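**Ticket 2749 – Locker key won't turn, upper row, workroom by the big window**

Opened by: Villwood front desk
Handled by: Normunds Adomaitis
Status: closed, one item to watch

**Original request**

Hello Normunds, sorry to add to your list. One of the upper lockers in the workroom has become very hard to open. The key goes in all right, but it stops a little short of where it should, and two people have told me they had to lean on the door with a shoulder before it would give. I don't want anyone snapping a key off in there. It is worse in the afternoon than first thing in the morning, if that helps at all. No great rush, but people do keep their lunch in these.

**First reply**

Thank you for writing this up so nicely, and please don't apologize. The detail about the afternoons is a real help. Could you let me know which door it is, counting from the window or from the other side, whichever suits you? And does the key feel gritty as it turns, or does it move smoothly and then just stop dead? Those are two quite different troubles. Gritty is usually dirt in the cylinder and takes a few minutes. A dead stop is more often the latch catching on the body of the cabinet, and for that I'd like to bring a level and a bit more patience.

In the meantime, please ask everyone to leave the shoulder out of it! If it sticks, push gently with a flat hand near the handle while turning the key, and it should let go.

**Reply from front desk**

It's the upper right one. Smooth and then a dead stop. I tried it myself at lunch and your flat hand trick worked on the second go, so thank you, there was some cheering.

**Visit notes, Sunday**

I came in on Sunday so as not to be in the way, though as usual I ended up staying longer than I meant to. For anyone who picks this up after me, the cabinet is the grey metal one next to the large window, and all three doors in the upper row have the same sort of silver handle and the same ventilation slots, so it is easy to start on the wrong one. I did exactly that the last time I was called out to it, and spent a good while oiling a lock that had nothing the matter with it.

I started with the key itself. It had a slight bend, too small to see until I laid it flat on a piece of glass, so I cut a fresh one from the spare and tried that. It went in more sweetly but stopped at the same place. So the key wasn't helping, but it wasn't the main trouble either.

Next I opened the door with the flat hand method and looked at the edge of the strike plate. There was a bright rubbed line along the lower lip, which told me the latch was landing low. A door can drop like that when the hinge screws work loose, and I was quite ready to find that they had, but they were all snug. I gave each one a small nudge with the screwdriver and got nothing for my trouble.
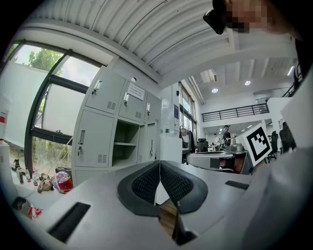 That left the cabinet as a whole, and I'll admit I should have put the level on it before I did anything else. It was leaning forward and toward the window, just enough to pull the door out of square. I emptied what I had to from the bottom so that I could get at the feet (everything went back in the same order, I promise), and found that one of the front feet had wound itself up into its socket. The lock nut that should hold it there had never been tightened. With people opening and closing doors all day, I can well believe it had been creeping up for months.

I wound the foot back down until the bubble sat in the middle both ways, tightened the nut, and then did the nuts on the other feet while I was kneeling there anyway. My knees would like that noted. After that the upper right door closed by its own weight and the key turned all the way round with two fingers.

About the afternoons: I think it's the sun. The cabinet stands right beside all that glass, metal grows a little as it warms, and a latch with no room to spare will notice. I can't prove it, but I left a touch more clearance at the strike plate than I normally would, with July still to get through.

**Parts and materials**

- New key cut from spare, blank 478
- One lock nut, Grelano, from the van stock (the old one was holding, but the thread looked tired and I didn't like it)
- A little dry graphite in the cylinder, no oil please, as oil gathers dust and we'll be back where we started

The old bent key is in an envelope at the front desk with the ticket number on it. It still works after a fashion, but I'd be happier if it went in the metal scrap.

**Message from front desk, the following week**

It opens beautifully, thank you so much. One thing, and I hate to be a nuisance. The upper middle door now has a little rattle when the door to the hallway bangs shut. It didn't do that before. Is it anything to worry about?

**Reply**

You're never a nuisance, and I'm glad you mentioned it. It's nothing to worry about. While the cabinet was leaning, the middle door was being pinched slightly and so it kept quiet. Now that it hangs straight it has its proper bit of play back, and it taps against the frame when something bangs. There should be a small rubber bumper inside, top corner on the handle side. They dry out and drop off, and you may well find it lying at the bottom of the locker. If it's there, put it in an envelope for me and I'll glue it back. If it isn't, Avstead sell them in strips under number 169 and I'll bring one along.

If you need to take down the paper notice on that door for any reason, peel it slowly from one corner. I've seen the grey paint come off with the tape on other cabinets, and touching it up never matches.

**Closing note**

Bumper found by Vahidi's people when they were cleaning, glued back in place, rattle gone. Upper right lock checked again at 3 in the afternoon with the sun on the cabinet, and it turned freely each time I tried it.

To watch: the front foot nearest the window. I've put a pencil mark across the nut and the foot. If the two halves of the line ever stop meeting, please reopen this ticket and I'll come by with a longer foot – and a cushion to kneel on.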